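Cormier Pauses Tool-Hanging Robots at Forkedton After Gripper Fault

FORKEDTON, August - Cormier has paused its Clindier two-armed robots at the Forkedton site after a gripper failed to release a tool on command. There were no injuries. The robots sort hand tools between baskets and pegboards.
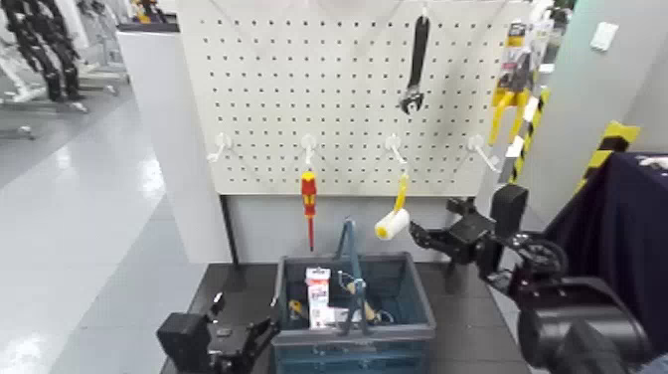
What went wrong

The fault came up in cycle 1143 of a test run. The gripper stayed closed after the release signal, and the arm began to pull back with the tool still held. An operator pressed the stop button 6 seconds later. Logs point to a late signal from the wrist controller. Screwdrivers on hooks are among the items the robots handle.
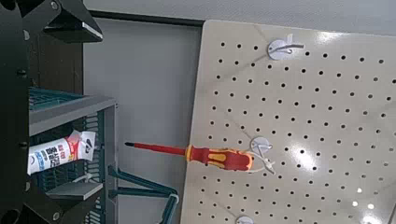 What happens next

Cormier is checking all 224 grippers built with the same controller. Units at Stulanwood are also stopped. Customers should keep theirs switched off until the software update is installed.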